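Workshop > Skivus > Meeting notes > Hand-held pair, care and setting up

Shares 4 | Comments 1

Minutes of the Tuesday meeting, Grornerbridge

Present: Sanne Bosman (chair), Arnout Coppens, and the rest of the Skivus group apart from those who had sent their excuses. We began a little late, as the kettle was slow and everybody wanted a cup first, and I have left out the chat about parking.

1. Notes of the previous meeting

These were read and agreed, with one correction. Under "finger pads" I had written that the left-hand unit was to be done first, and Arnout had meant the left-hand finger of the right-hand unit. The wording has been put straight, and I am sorry to anyone who took the wrong one apart on the strength of it.

2. Finger pads

Arnout had brought along the old pads in an envelope and passed them round. The mesh surface had gone shiny at the tips, and smooth things had been slipping out at the end of a lift – a roll of tape being the worst of the lot. He has fitted the black mesh ones from Pavetti throughout and is much happier with them. They went on without any filing, though the backing is stiffer than before and he had to warm it in his hands for a good while to get it to lie flat.

There was a long and friendly discussion about how often pads ought to be changed. Sanne felt we should go by the look of them. Arnout would sooner have a number, as people's idea of "shiny" varies a good deal (mine certainly does). We settled on having a proper look every 200 grasps, using the tally on the clipboard, and changing both pads on a unit together. Changing only one leaves a finger with fresh grip facing a finger with very little, and the object then turns as it is picked up.

Pads are to be wiped with a damp cloth at the end of the day. No spray of any sort, please. The lemon one under the sink left a film that took Arnout most of a morning to get off.

3. Closing and opening

The fingers on one unit had been coming back slowly after the trigger was let go. Sanne took the housing off and found fluff packed along the slide, mostly grey, and she thinks it came from the blanket we used to wrap the units in. The blanket has been retired to somebody's dog. She brushed out the slide, put on the smallest drop of light oil, and worked the trigger until it ran freely. She would like it noted that the oil goes on the slide and nowhere near the pads, and that a drop means a drop.

The opening at rest should be 80 mm between the faces of the pads. Sanne has cut a piece of dowel to that length, which hangs from a string by the clipboard, and it should sit between the pads without being pushed or rattling. If it won't, turn the stop screw a quarter turn at a time and try again. The screw is soft and Claeys have only the one size, so do use the proper key. The multi-tool on the shelf is not a proper key, however handy it is.

Someone asked whether the two units have to match exactly. Arnout explained, at some length and with the help of two teaspoons, that the width is worked out separately for each, so they needn't be twins, but it makes life a great deal easier for the person holding them if they feel alike. It was agreed that we would aim for alike.

4. Markers

Arnout reminded us all that the square marker is what tells the tracking where a unit is, and that a marker with a lifted corner is worse than one that has fallen off altogether, as the position still comes through and looks perfectly sensible. He had spent two evenings chasing a drift that was only a bubble under the paper. Markers are now to be printed on the heavier stock, stuck down from the middle outwards, and pressed with the back of a spoon. They must stay matt. Well-meant laminating has been tried and the ceiling light bounced straight off it.

The white border round the printed square should be left on when cutting out. I had trimmed mine off to be neat, and have been kindly told.

5. Lens and light

The wide lens on each unit picks up fingerprints like nobody's business, mainly when a unit is being handed from one person to another. Hand it over by the grip. The cloths are in the tin, and when they are used they go in the wash and not back in the tin, which led to some sheepish looks round the table.

We talked about whether the little lamp should be on while we are checking the setup. Sanne thought a warm light low down was a fair test, as it shows whether the exposure has been left on automatic. Arnout agreed, and would like the first check done with the ceiling light alone and the second with the lamp lit as well, so that any difference can be put down to the one thing. It was carried by a general nodding.

6. The daily check

Sanne has written this out on a card, and I copy it as it stands.

Wipe the pads and look at the tips.
Try the dowel.
Work the trigger ten times and listen.
Press the corners of the marker.
Clean the lens, then leave it alone.
Pick up something light and something awkward from the table, one unit at a time.
Sign the clipboard.

The last line caused the most talk. There were gaps in the signatures over January, and one week signed entirely in the same green pen, including days when its owner was in bed with a cold. Sanne was very nice about it. She only asked that a day without a check be left blank, so that we know.

7. Spares

We have 36 screws of the short sort, which Arnout feels will see us through, and no spare trigger springs at all. Claeys can send springs with the next order. Pads are to be kept flat in the drawer with the backing paper on. Arnout will ask Pavetti whether they will sell us the pads without the glue, for when we want to try our own.

Action: Arnout, springs and the letter to Pavetti. Sanne, a second dowel, as the first has already been borrowed to stir paint. Myself, new clipboard sheets with a bigger box for remarks.

8. Any other business

It was asked whether the units could be left standing on their noses overnight. They could not. They go on their sides in the foam, trigger upwards.

We finished with a turn at the table for whoever wanted one, and the biscuits were seen to.

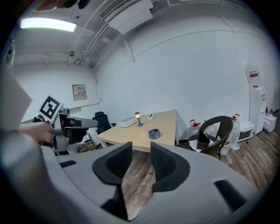 Arnout Coppens asked for a line to be added under item 3: the dowel test should be done again once the housing is back on, because tightening the housing screws can pull the stop in by a hair, and he has been caught by it more than once. He was otherwise content with the notes, teaspoons included.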